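Surgate talk, notes
25 October 2026
30 min slot, aim for 25, leave time for questions

OPEN
Don't thank everyone. Go straight in.
Ask for hands: who has glazed a pot they loved and hated it after firing? Wait for hands. Keep mine up.
Then: who wrote down what they did? (fewer hands)
Talk is about the writing down. Glaze records. Sounds dull, bear with me, it's the only thing that ever made my pots better.

WHERE I STARTED
Garage at Harries. Secondhand kiln, no manual, plug the size of my fist.
Three years of buckets with masking tape labels. "Nice blue." "Nice blue 2." "NOT nice blue."
Tape falls off when wet. Story of the dinner set for my sister, eight plates, four of them one white and four another. She still uses them. Pause for laugh, if none move on.

WHAT A RECORD NEEDS
Keep this quick, it's on the handout
Recipe by weight, grams, dry
Where the materials came from and when you opened the bag
Clay body underneath
How thick. Everyone skips thickness. Count the seconds in the bucket, say it out loud
Where in the kiln, shelf and side
What the cones did, not what the controller said
How it cooled. Lid cracked early? write it down even if you're embarassed

THE NARAR NOTEBOOK
Hold it up. Pass it round the front row, get it BACK this time.
Tile number 1498 is the last one in it. Started at 1. Never reused a number even when the tile blew up.
Read out the entry for March, the runny one: "ran off the pot, off the cookie, onto shelf. Beautiful. Do not repeat. Repeat."
Point is the number goes on the tile in iron oxide before the bisque. Not pencil. Pencil burns out. Lost a whole board that way.

TEST TILES
Flat tiles lie. Make them stand up, throw a ring and cut it, so you get a wall and a foot
Dip once, then the top half again. Two thicknesses in one go
Put some texture on, few scratches
3 tiles per glaze, three spots in the kiln. If they match, trust it. If they don't, you learned something about your kiln and that's also worth a shelf fee
Batches of 80 is too many, I did it once, glazed till two in the morning and mixed up the labels. Small batches.

JUSDEN CLAY
Short detour. Changed clay body half way through, same glazes, everything shifted. Whites went gray, tan went pink.
Crazing: what it is, fine lines, glaze too tight for the clay. Ping ping ping out of the kiln. Pass round the crazed cup.
Freezer then boiling water. Do it over the sink, goggles please
Someone always asks about crackle on purpose. Fine on a vase. Not on what you eat soup from.

YELLOWS
This is what most of you came for I think
Yellow is a pain. Goes mustard, goes green at the edges, goes chalky if thin
Butter yellow is the one people want. Soft, glossy, not lemon
I use a bought stain, small amount, in a clear base that already fits the clay. Don't build base and color at the same time, you won't know which one broke
Sieve it twice. Specks are from not sieving
Look at the foot first. Glaze thins or pools at the turn where wall meets base, so that's where a yellow shows you what it's really doing
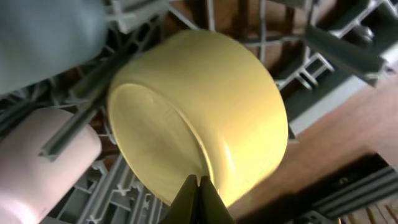

Hsiu-ying Wei wrote back after the last version of this talk that I was making it sound as if the recipe was the whole thing, when half of her yellows went wrong in the cooling and the notes should say so up front. She drops fast at the top and then holds. Mine get left alone overnight. Both work, but hers are shinier.
So: say cooling again. Say it slow.

WASHING UP TEST
A month of daily dishwasher, one piece in, its twin on a shelf. Compare side by side in daylight
If the washed one has gone dull, the glaze isn't tough enough, back to the base recipe
Lemon slice overnight as well. Cheap. Write teh result in the book, same number
Looking fine at home isn't a lab test. Anything you sell for food, send one off. Say this clearly

IF SHORT ON TIME
cut Jusden, cut the freezer bit, keep the notebook

QUESTIONS, LIKELY
App or paper? Paper. Wet hands.
Will I share the yellow? Yes, base is on the back of the handout
Can I fix a bad one by refiring? Sometimes. Warm the pot, dab it on thick, note it as a refire
What did the kiln cost, don't get into it

Collect the cup. Collect the notebook.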